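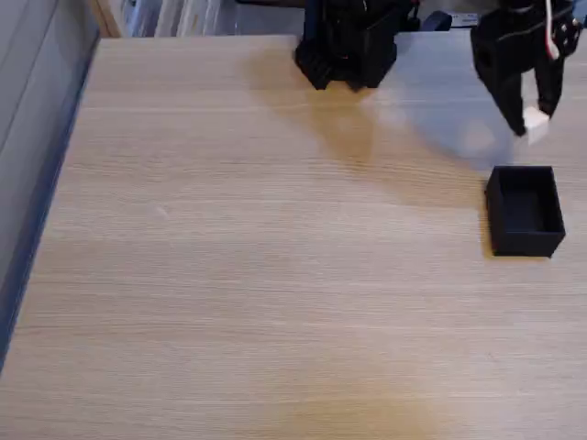 No. 56

Minutes of the spring meeting, Fusness Tabletop and Puzzle Club
Held 2026-04-16 in the small room at Istier Hall

Present: 12 members. Chair: Annick Masson. Minutes: Bayu Teoh.
Apologies: two, both received in time.

1. Minutes of the last meeting
Read and agreed. One correction: the Bomine puzzle that was returned in November had all its pieces, so the note about a missing corner piece is withdrawn. Very happy to write that down!

2. The table
Annick opened with the oak-toned table, which everybody likes. The grain is fine and runs straight across, it's pale enough that dark pieces stand out beautifully, and small things are easy to find on it. There was a good long conversation about whether to put a cloth over it on game nights. Those in favor said dice are noisy on bare wood. Those against (more of them, and louder) said a cloth slides, and anyway it would be a shame to cover that top. No cloth.

The faint yellowish mark was brought up. Bayu will try a damp rag and a little mild soap on it first. If that does nothing we leave it alone. Sanding was suggested and got no support.

Coasters are still in the cupboard. Please use them.

3. Boxes for small pieces
This took up most of the evening and was a lot of fun. We have been keeping cubes and counters in paper bags, which tear, and then half the game is spent reaching under chairs. The open black box, the shallow one, was passed around the members and liked by all. You can see what's in it, it doesn't tip when you reach in, and a white cube shows up very well against the dark inside.

Points raised:
Should there be lids? Agreed that lids are good for the cupboard and a nuisance on the table. We will go without for now and stack the boxes with a sheet of card between them.
One box per color, or one per player? Per player for Shboul, which needs a mix. Per color for everything else.
Labels go on the short end so they can be read from the shelf. 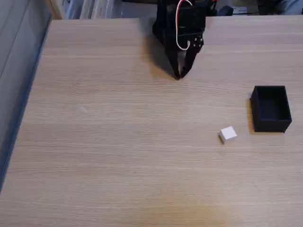 It was also agreed that cubes go back in the box at the end of each round and not at the end of the night. Annick has tried it with the Shboul group and says setup is so much quicker that they got in a whole extra game – high praise from a group that usually runs late.

4. Counting the cubes
Bayu sorted the whole stock over two evenings and reported a total of 392. Of these, 200 are white, and the rest are mixed colors. That is more white ones than we need for any game we own, so the spare white cubes will be used for the beginners' table, where people can invent their own rules. Several ideas came up on the spot, including a stacking race and a version of checkers with no board. Both will be tried next time.

Chipped cubes are to be set aside in an envelope, please don't throw them out.

5. Puzzle swap
The Bomine harbor scene goes out again to whoever asks first. Two new ones came in, both landscapes with a great deal of sky. A borrower's slip must be filled in for each, with the date and a name we can read.

6. Any other business
A member asked for better light at the far end of the table after dark. Annick has a clip lamp at home and will bring it.
The kettle works again. Thanks to everyone who took it apart, and to the one person who put it back together.

Actions
Bayu: try soap on the mark; write labels for the boxes.
Annick: clip lamp; card for stacking.
All: bring any clean, shallow boxes you can spare, dark ones preferred.

Next meeting to be set once the hall sends its summer list.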